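Moltar 开放日试用记:Jirby 双手遥操作套件(学校版)

2022年5月13日下午,我去 Wonstead 参加了 Moltar 的开放日,主要为了试一试他们的 Jirby 套件。我在一所职业学校教自动化专业的实训课,系里下学期想加一个遥操作的单元,实体双臂太贵,也太占地方,所以先看仿真的。下面写的是我当天自己上手的情况,加上回来以后又借用一套评估版所做的补充。套件没有买,评估版已经寄回,Moltar 也没有看过这篇文章。

先说开放日本身。地点在 Wonstead 园区二楼,报名以后会收到一封确认信,到门口报名字就能进。会场分三块:前面是讲解区,中间是试用工位,后面一间小会议室用来答疑。讲解由 Evie Ashworth 负责,用英文讲,旁边有中文字幕,字幕比她说的慢半拍,专业词基本没错。讲解安排得偏长,前半段讲公司历史,可以略过,后半段讲手部模型怎么标定,值得听。试用要另外排队,每人一段固定时间,到点换人。我前面那位提前走了,于是我一共坐了51分钟,比大多数人多。

Jirby 学校版报价2,878元,包括一副手套、两个腕部定位件、一个接收底座和一年的软件授权。电脑自备。手套是均码,我的手偏大,戴上以后小指根部有点紧,试到后面开始发麻。同去的同事谭秀英手小,她的问题相反,指尖套不到底,食指前端总有一截空着,标定做了两遍才通过。Moltar 的人说小号正在准备,没有给时间。要给一个班的学生用,尺码问题必须先解决,我在意见表上把这条写在了第一行。

标定的过程比我预想的简单。坐正,双手平放,按提示握拳、张开、对指,再把两只手举到胸前停一下,软件里的手就跟上来了。界面是中文,有几处翻译生硬,比如把“重新归位”写成“再回家”,不影响使用。标定数据按用户名保存,下次登录可以直接调用。不过手套摘下再戴,位置总会变一点,我建议每次都重做,反正用不了多久。

试用的内容是桌面整理,场景里有一个木柜、几样日用品和两只机械手,操作者从机器人的视角往前看。
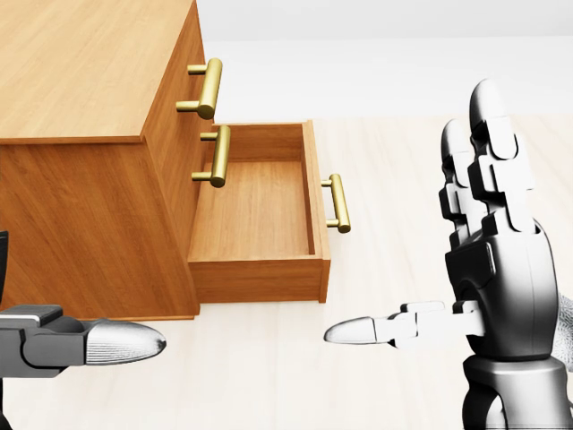
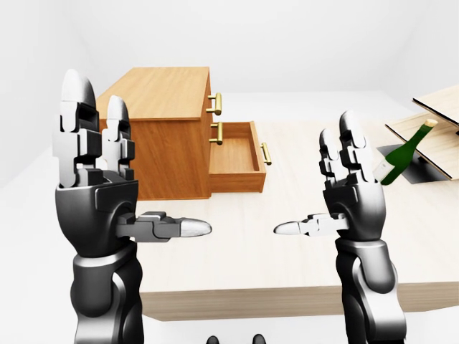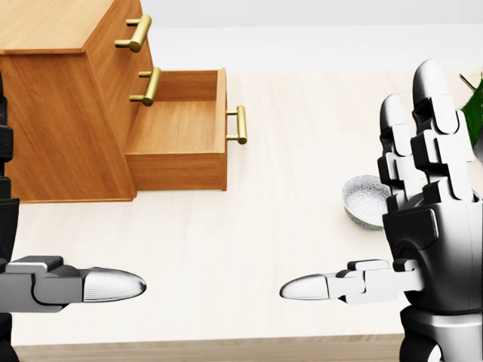

我最关心的是拇指的控制,因为学生出错多半出在这里。人手的拇指是斜着对过来的,习惯了以后不会去想它在哪儿,换成机械手就得重新找。Jirby 的做法是把手部模型的拇指做得很突出,不抓东西的时候,两只手抬起来,拇指横着伸向中间,浅色的指尖隔着桌面彼此相对,另外两根能看清的手指朝上竖着,左右是否端平一眼就能看出来。我后来就拿这个姿势当作每次操作前的检查:两个尖端一高一低,说明有一只腕部定位件松了或者戴歪了。讲解里没有提到这个用法,我觉得可以写进实训指导书。

再说抽屉。柜子的拉手是黄铜色的横杆,由两个短柱撑离面板,杆和面板之间有空隙,手指可以伸进去钩住。我先用的是捏的办法,拇指和食指夹住横杆往外拉,拉到一半滑脱,抽屉停在原处。换成钩的办法,食指从后面绕过去,手腕往回带,一次就拉开了。这个区别对教学有用。学生在现实里开抽屉不会去想用捏还是用钩,到了仿真里摩擦系数摆在那里,捏得不正就会滑,他自己会去琢磨接触面的事。软件里可以调摩擦,教师账号才有权限,默认值偏低。我把它调高一档以后,捏也能拉开,难度下降不少,适合第一节课。

抽屉的运动做得可信。拉得慢,它就慢慢出来;猛地一拽,会冲到限位处弹一下。推回去的时候如果力不在中间,会有卡滞的感觉,这个细节我没有料到。不足之处是没有力反馈,手套只在接触时振动,轻碰和重压的振动几乎一样。我有几次以为手指刚刚碰到柜面,屏幕上已经压进去很多,靠画面颜色变化才发现。如果课程目标里有“力控”两个字,这套东西不够用。

抓取小件的表现不太一致。碗比较好拿,捏住碗沿就能提起来,放下的时候要注意手腕角度,否则碗会歪着落。瓶子难一些,尤其是躺在斜面上的时候,手一碰就可能滚。绿色玻璃瓶还有一个麻烦,瓶身和瓶颈粗细不同,从瓶身抓,手指张得够开就行;从瓶颈抓,提起来以后会打转。我试了好几回,最后是用左手挡住瓶底,右手去拿。这种双手配合正是我想让学生练的,单手的练习用别的软件也能做。

画面方面,光线均匀,阴影柔和,看久了眼睛不累。背景是素净的墙,没有多余的东西分散注意。缺点是遮挡。机械手竖起来的手指常常挡在柜子前面,要看柜面就得把手挪开,或者切换视角。切换视角的按键设在键盘上,戴着手套按键盘很别扭,谭秀英替我按,这才顺手。Moltar 有一种脚踏开关可以代替,单独卖,开放日现场没有摆出来。我认为脚踏应该放进学校版的标准配置里。

延迟我没有仪器可量,只能说感受。慢动作时基本觉察不到,快速翻腕时画面明显落后。现场工位的电脑配置很高,我回学校以后用机房的机器跑评估版,画质降到中档才流畅,翻腕时的落后更明显,平常的开合和抓放没有受影响。安装过程顺利,唯一卡住的地方是校园网拦了授权验证,找信息中心开了端口才解决。离线授权可以申请,要填表,等了几天。

数据记录是我比较满意的部分。每次操作会自动存成一段,包括手指关节角度、物体位置和画面,可以回放,也可以导出成表格。现场的演示库里放了1,119段别人的操作,可以按任务筛选,也可以把自己的和别人的并排播放。我挑了一段开抽屉的来对照,看出自己的手腕抬得太高,食指进到拉手后面的角度不好,改了以后明显省事。给学生讲评的时候,这个并排播放比教师口头说有效。导出的表格列名全是英文缩写,没有说明文档,我在答疑时问到,Judit Deák 当场给了我一份对照表,后来在官网的下载页里也找到了,位置很深。

自带的任务共有13个,从移动方块到双手拧盖,难度排列大体合理。中间有两个跳得太快,一个是把布叠起来,布料的仿真经常穿模,做起来令人烦躁,我不打算放进课程;另一个是往架子上放瓶子,对新手偏难,可以挪到最后。教师可以自己搭场景,把柜子、架子、瓶子、碗一类的现成模型拖进来摆好,设定起始位置和完成条件。我花一个晚上搭了一个“打开抽屉、把碗放进去、再关上”的任务,能用,完成条件的判定有时会漏,碗已经在抽屉里了,系统仍然显示未完成,要把抽屉再动一下才会刷新。这个问题我报给了他们,回信说已经登记。

会上也有人拿它和 Caron 的入门套件比较。Caron 那套我去年在别的学校用过一个上午,它用手柄,不用手套,上手快,手指只有开和合两种状态。如果只想让学生了解遥操作的概念,手柄够了,耐用,也不存在尺码问题。Jirby 适合要讲手部运动、要分析数据的课。两者价格我没有放在一起算,因为 Caron 的报价要看学校所在地区,我手头没有新的。

耐用性还不好下结论。评估版的手套在我这里由几名学生轮流戴过,右手食指处的缝线松了一小段,功能正常。内衬可以拆下来手洗,晾干要过夜,连着上课就得备两套内衬。内衬单独购买的页面当时显示缺货。

售后方面,开放日现场的人回答问题都很直接,不知道的会说不知道。之后发邮件,技术类的问题回得快,报价和发票类的慢一些。

开放日值不值得专程去,要看目的。只想看看产品的话,官网的视频内容差不多。想亲手试、想问标定和数据格式的,去一次有用,建议选下午场,人少,轮换的时候容易多坐一会儿。园区停车场入口在北侧,导航会把人带到南门,南门不让车进。二楼有饮水机,没有吃的。

我给系里的意见是先订两套,脚踏另加,等小号手套出来以后再考虑按班级配置。布料任务不用,摩擦默认值由任课教师统一调高,腕部定位件每次上课前检查。采购单已经交上去,型号写的是学校版,授权期限从开课那个月算起,这一点需要在下单时向 Moltar 说明,否则会从发货日起算。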